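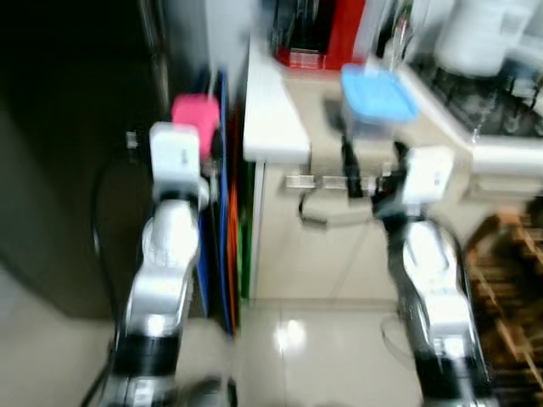 How often should the shared kitchen be checked?
Once a month is plenty for most of us, plus a quick look after any big cooking day, when the grease tends to find its way into places you'd never think to wipe.

Kitchen check, Loureiro house, March
Filled in by Edit Halász

Smoke alarm, test button: OK. Lovely and loud, sorry to whoever was napping upstairs!

Fire blanket on its hook: OK. Please hang it back with the tabs facing down, so a person in a hurry can grab them.

Extinguisher gauge: OK, needle in the green. Tag number 591 matches the book.

Outlets near the sink: one fails. The test button on the left one sticks, and I've taped it over until Dezső Major can swap it (he has the part already, bless him).

Hot water at the tap: 128 degrees, a bit warmer than I like with little ones visiting. Turn it down a touch and measure again.

Range hood filter: needs a soak. Some 2 hours in hot soapy water did the trick last time, and then let it dry all the way before it goes back up.

Under the sink: dry, no drips. Drain cleaner moved to the high shelf.

Still open: outlet, water heater, hood filter. Rozália Kelemen has the next check.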